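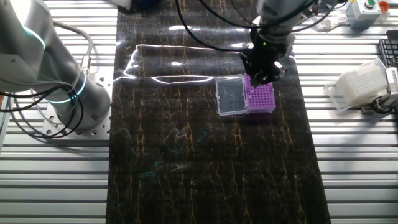 I have been playing one disc most evenings since April, and I want to set down what I think of it before I put it back on the shelf. It is the second recording by the Irna Octet, a wind group of the usual make-up: pairs of oboes, clarinets, bassoons and horns. They have added a double bass for the last piece. The label is Korkex, and the disc was made at the hall in Lanus where the group rehearses.

I bought their first record years ago and did not get on with it. The playing was tidy but the sound was very close, and you could hear keys clicking all through the slow movements. I sold it. So I was not in a hurry to buy this one, and I only did when a friend from my wind band said the second clarinet part in the Garcia serenade was the best thing she had heard on the instrument for a long time. She is a second clarinet herself, so I allowed for that. She was still right.

The programme has three works. There is the Garcia serenade in five movements, a set of variations on a harvest song, and a short suite of dances arranged from keyboard pieces. The serenade takes up 40 minutes and the other two fit round it. I would have put the dances first. As it stands they come last, after a long and serious set of variations, and the first couple of times I had stopped paying attention by then.

## The serenade

The opening movement is marked as a march, and the Octet take it slower than I expected. I have played it at a workshop, in the horn section, where we were told to keep it moving and did. At this speed the bassoons have time to shape the long notes under the tune, and the dotted rhythms come out properly dotted, with air in them. After a week I had stopped noticing the tempo. When I went back to an older recording I own, that one sounded rushed.

The second movement is for me the weak point of the piece, whoever plays it. It is a minuet with two trios, and the second trio says the same thing as the first in a different key. The oboes do what they can. They change the articulation on the repeats, shorter the second time, and the first oboe adds a small turn before the cadence. I like that kind of thing in moderation and they keep it moderate.

Then comes the slow movement, the reason to own the disc. It begins with the horns alone, very soft, in thirds. Anyone who has played the horn will know how much can go wrong there: you have had a long minuet with little to do, your lips have gone stiff, and you come in exposed and quiet on a note that does not want to speak. Both players start together and in tune. The clarinets come in over them so gently that I had to check the score to find the bar. My friend's favourite passage is in the middle, where the second clarinet goes down into its lowest notes and rocks back and forth under the oboe tune for a page and a half. In most performances it's a kind of mutter. On this recording it has a line of its own, with a proper beginning and end to each phrase, and it is never too loud.

The fourth movement is a quick scherzo, over before you have sat down again. The finale is a rondo. They play it fast and cleanly and I have nothing much to say about it, except that the first bassoon has a run near the end which I have replayed many times just to enjoy it.

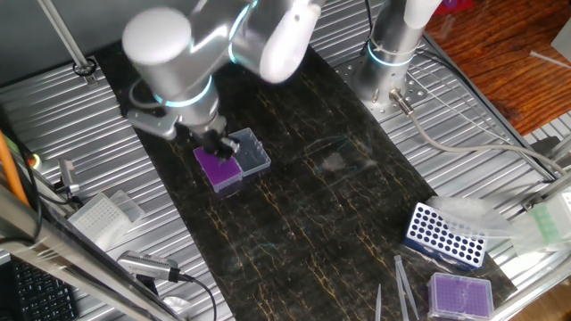

**Anika Strickland**

## The hall

The main change from the first record is the room sound. The notes say the microphones were set further back and a little higher, and that the players sat in a horseshoe with the horns at the closed end. I can hear both of those things. The horns are behind the rest without being buried. The oboes are on the left, the clarinets on the right, and the bassoons seem to come from the middle and slightly lower down. The key noise has nearly gone. You still get the breaths, and I would not want to lose them, as they tell you where the phrases start.

There is a price. In the loudest bars of the finale the sound thickens and the inner parts run together. On my small speakers in the kitchen this was bad enough for me to turn it down. On headphones it was fine. I tried it at my brother's house as well, on a much better system than mine, and the problem was there but I would not have mentioned it if I had not gone looking.

I rang the octet's office to ask about the hall, thinking of it for our own band, and a helpful person told me it seats 300 and is cold before lunch. They record from mid-afternoon for that reason. Cold wind instruments play flat and the pitch creeps up as they warm, so if you start early you end up with takes that cannot be joined together. I had not thought about that before. Our band plays in a school dining room and we just tune twice.

## The variations

I knew the harvest song from singing it at school, with other words. The set is by a composer I hadn't come across, and the notes only give a paragraph on it. The theme goes to the first horn, plain, with the others holding chords. After that each variation picks out a pair of instruments, and the writing gets harder as it goes on.

The one for two bassoons is very good. It is a canon, one bassoon following the other at a distance of a bar, and they have slightly different tones, the leader a bit reedier, so that you can always tell who has the tune. The minor-key variation for the oboes is less of a success. It wants to be sad and the playing is a shade too careful for it. I would have liked someone to lean on a note. The final fugue is well put together and goes on too long.

I listened to the variations with the score the third time and they improved. There are several places where a scrap of the song is tucked into the accompaniment, and the players bring it out just enough. I had missed all of them by ear.
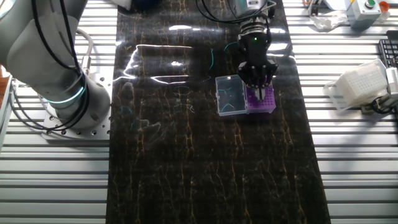 The booklet deserves a grumble. The essay on the serenade is good, written by someone who has clearly played it, and it explains why the march comes back in the finale. The layout is another matter. The track list is on the back cover in small dark gold letters on shiny black, with gold threads running through it to look like marble. It is close to the mat in the photo there, and it behaves the same way under ceiling lights, with white glare lying across the top half in streaks and blocks. I have to carry it to the window to find out which variation I am on. The timings are printed smaller still. Inside, the pages are ordinary matt white and perfectly readable, so I have copied the track list on to a card and tucked it in the case.

## The dances

I was unfair to these at first, for the reason given above. Played on their own, in the morning, they are a pleasure. This is where the double bass joins in, and it makes more difference than one extra player ought to. The bassoons are let off the bottom line and can go up and sing. In the second dance the first bassoon has the tune for the whole of the middle section, high up, with the bass plucking underneath, and it is lovely.

The arrangements are by one of the clarinettists. They are practical as well as good to listen to. Nothing goes very high for the horns, and the oboes get rests in sensible places. I could imagine our band managing at least the first and the fourth, so I have written off for the parts. They come as a set with the bass line also given for contrabassoon, not that we know anyone who has one.

The last dance has a repeat which they leave out. I don't mind, but it makes the ending come sooner than the ear wants it.

## Buying it

Korkex press their discs in small runs. Mine has a number inked on the inside of the case, 1,904, and I don't know whether that means they have sold that many or whether they started somewhere odd. It was posted quickly in a card sleeve and arrived with the case unbroken. There is a download too, which comes without the essay.

If you already have a recording of the serenade that you like, the slow movement is worth hearing against it. If you have none, I would start with this one, and play the dances before the variations. I am keeping my older version for the minuet, where the oboes have more fun.

Our own concert is the next thing for me. We have the march from the serenade down as the opener, and I shall be asking whether we can take it a little slower. The first oboe will say no. I've lent her the disc.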